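Hirik Community Reuse Center
Household Textiles and Soft Furnishings Project
Progress Report to the Lendus Fund, Second Period, Ending June

Prepared by Marites Lagman, Project Manager
Reviewed by Khurram Bukhari, Finance and Reporting

1. Purpose of this report

The grant agreement between the Hirik Community Reuse Center and the Lendus Fund requires a written account of activity, spending and results at the close of each period. The present report covers the second of three periods. It follows the order of headings agreed with the Fund at the start of the grant, with one addition, a section on long-pile goods, which was requested after the first report was discussed.

Receipts, intake sheets and the signed handover notes are held at the Skodville premises and can be inspected on request.

2. Summary of the period

The project received 3344 items during the period. These were mostly bed linens, curtains, cushions, throws and small rugs, with a steady supply of towels from two hotels that were refitting their rooms. Items were sorted, cleaned where the fabric allowed it, repaired where the repair could be finished in under an hour, and then placed with households or set aside for fiber recovery.

A total of 242 households were supplied through the referral route. Most came to us from the housing office in Skodville. The remainder were referred by the two schools and by the family support service at Gashaw House.

The main difficulty was drying space. The second drying room was handed over later than planned, and for the first weeks of the period all washed goods passed through a single room. Intake of heavy items was paused twice as a result. The room is now in use and the pause has been lifted.

3. Progress against agreed activities

3.1 Intake and sorting

Intake moved from the side door to the loading bay in the opening weeks. Donors now hand over bags at a counter, and a sorter opens each bag before the donor leaves. Bags that contain items we cannot take are returned on the spot. This has reduced the amount of unsuitable material left with the center, and disposal costs for the period were below budget.

Sorting follows five categories: flat linens, curtains and drapes, filled goods, rugs and mats, and long-pile goods. The last of these was part of filled goods until recently and is discussed in Section 4.

3.2 Cleaning

The larger washing machine purchased under the grant has been in regular service. One fault was reported, a worn door seal, which was replaced under warranty. Flat linens are washed hot as a matter of course. All other categories are washed according to the care label, and items without a label are treated by the method set out in the cleaning guide for their category.

Edgars Priedītis completed the cleaning guide and it has been posted in both wash areas. It runs to 12 pages and will be revised at the end of the third period. Comments from staff have so far concerned the page on curtains with rubber backing, which several people found hard to follow.

3.3 Repair

The repair bench was staffed on all planned sessions except three. Typical work included re-hemming curtains, closing split seams on cushions, replacing zippers and binding the edges of rugs. A supply of matching thread remains a small but persistent problem, and the bench has begun to keep a color card so that donated spools can be filed as they arrive.

3.4 Placement

Households choose from stocked shelves by appointment. Appointments last half an hour. Feedback cards were returned by 154 households. The comments most often made were that there should be more curtains in longer lengths and that evening appointments would help people who work during the day. An evening session running until 7:30 has been added on a trial basis.

Colorful items left the shelves faster than plain ones, with the exception of bedding. Families with young children asked repeatedly for soft throws and floor cushions for bedrooms, and demand for these was greater than supply throughout the period.

4. Long-pile goods

At the review of the first report, the Fund asked why fluffy throws, shaggy cushions and similar pieces were being sent to fiber recovery in such large numbers when households were asking for them. Aileen Abella was asked to look into the matter and her findings are given in this section.

The principal cause was matting. Long-pile goods had been washed together with filled goods and tumble dried at the same setting. The tips of the fibers curled and clumped, and the pieces came out looking worn even when the backing was sound. Sorters then graded them as unfit. A second cause was shedding, since loose fibers were collecting on other items in the same load and both were being marked down.

Long-pile goods are now held apart from the point of sorting onward. They are shaken out of doors, washed cool in small loads, and dried without heat on the slatted racks in the second drying room. Once dry they are combed with a wide-toothed brush, working from the edges toward the middle. The combing takes time, and an allowance for it has been made in the staffing plan for the third period.

Grading has also changed. Sorters are asked to part the pile and look at the base of the fibers before deciding. Multicolored pieces need particular care, as a pale band beside a strong color can be mistaken for fading. Teal and white fur of the marbled kind is a good case in point: the color is deepest toward the middle of each teal area and grows lighter at the margins, and a sorter who looks only at the margins may record it as bleached.

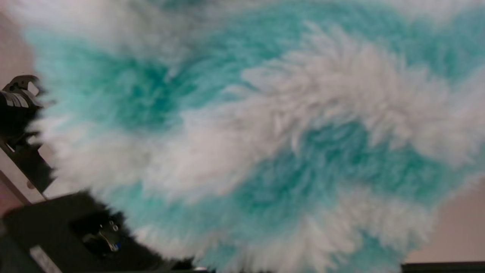 Reading time for the full report: 7 minutes

The revised grading sheet asks for three entries only: condition of the pile, condition of the backing where there is one, and whether the color pattern is even in character across the piece. The word "faded" has been removed from the sheet and replaced with "color loss, confirmed at base." Sorters were briefed on the change in a single session, and new staff will be shown the method during their first week.

Early results are encouraging, though the new method has been in place for only part of the period and a full comparison will not be possible until the final report. The center does not wish to claim an improvement on partial records. It can be stated that long-pile goods are now being offered to households on most appointment days, which was not the case before.

Two matters remain open. The first is storage. Pieces with long pile flatten when stacked, and the present shelving leaves no room to lay them out singly. Ariel Pascual has prepared a drawing for a set of shallow shelves along the north wall of the store, to be built from materials already on hand. The second is the treatment of items without a care label, for which the cool wash is being used in every case until better guidance is available.

5. Staffing and training

There were no changes to the core staff. One part-time sorter left to take up full-time work and the post has been filled. Four trainees completed the introductory course in textile care, and two of them have moved on to the repair bench. The session on handling filled goods was postponed because of the drying room works and will be held early in the third period.

6. Premises

Works to the second drying room are complete. The room has slatted racks on both long walls, a dehumidifier and a washable floor. The extractor fan was louder than expected and the supplier has agreed to fit a quieter model at no charge. The landlord has confirmed in writing that the center may keep using the loading bay for intake.

7. Finance

Spending for the period was within the approved budget. Disposal costs were lower than forecast and utilities were higher, the latter owing to longer drying hours while only one room was available. The center asks the Fund's permission to move the unspent part of the disposal line to utilities. No other change is requested. A full statement prepared by Khurram Bukhari is attached as Annex A.

8. Plans for the third period

Work will concentrate on the following:

Building and fitting the shallow shelves for long-pile goods.
Revising the cleaning guide, including a clearer page on rubber-backed curtains.
Deciding whether the evening session should become permanent.
Holding the postponed training session on filled goods.
Preparing a comparison of grading results for long-pile goods before and after the change in method.

9. Matters for the Fund's decision

The Fund is asked to approve the transfer described in Section 7 and to confirm whether the comparison of grading results should be sent separately or included in the final report. The center would prefer the latter but can supply it early if needed.

Annex A: Statement of expenditure
Annex B: Revised grading sheet, long-pile goods
Annex C: Drawing for shallow shelving, north wall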